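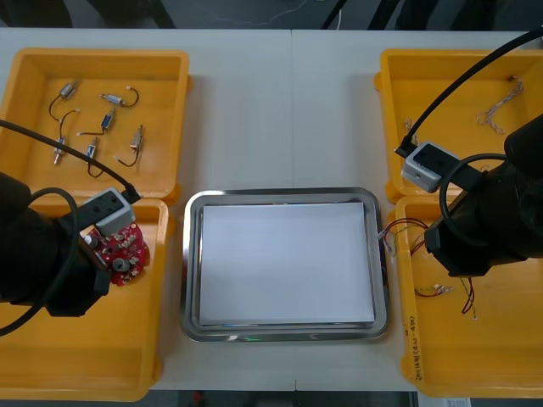 Grasp order has a measurable effect on how often a two-arm kitting cell needs a person to step in. Our earlier report to the Trurkero design course treated order as fixed: boards first, then cylinders, then wiring. The present work tests that assumption on the Fevavier cell. Each part type has its own yellow bin, and kits are assembled in the steel tray at the center of the table, on a sheet of white paper. Each arm works mainly on its own side, so the left gripper handles the red round boards and the right gripper handles the wire parts.

Method

Two orders were compared. In order A the board is placed first and the wiring last. In order B the wiring goes down first, while the paper is still clear, and the board follows. Both used the same controller, the same grasp planner (Boiko, default settings) and the same bin positions. Operators teleoperated 911 training episodes in July, split evenly by shift but not by operator. The resulting policies were then run without assistance until a kit was finished or an operator stopped the run.

A grasp was logged as failed if the part was not held at the end of the lift. A placement was logged as failed if any section of the part came to rest outside the paper. The second rule is strict for parts with long leads, and we kept it anyway so that the logs would match those from the previous term.

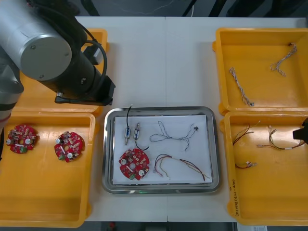 Figure 2. Kit tray with a board, a wire harness, a twisted braid and two small cylinders; one lead extends past the rim.

Results

The evaluation log holds 3,696 grasp attempts, of which 1,316 were on wiring. Order B needed fewer operator stops. Most of the difference came from placement, and grasp failures were similar under the two orders. In order A the right gripper often lowered a harness onto a board already in the tray and dragged it when the jaws opened. In order B the board was sometimes set down on top of a wire, but it usually stayed put.

Twisted braids were the hardest wire part under either order. They hold their shape, and the planner tends to choose a point near the end – the piece then swings on the lift. Boards gave little trouble except when two were in contact in the bin.

Limitations

The bins were refilled by hand and part poses were not randomized by any written procedure. Lighting was constant. Only one arm pair was used, and the result may not carry over to narrower trays. Collision stops between the wrists were logged together with operator stops, so the two cannot be separated after the fact.

The next round will use a third order with the braid placed first and all other wiring last.

Posted 1/10/20 in Student Reports, Tonside Automation Lab

2 comments | Share

Related reports
Bin spacing and wrist collisions in the Fevavier cell
Grasp point selection for flexible cable
Boiko planner: notes on default settings

Contact | Copyright Tonside Automation Lab | Back to top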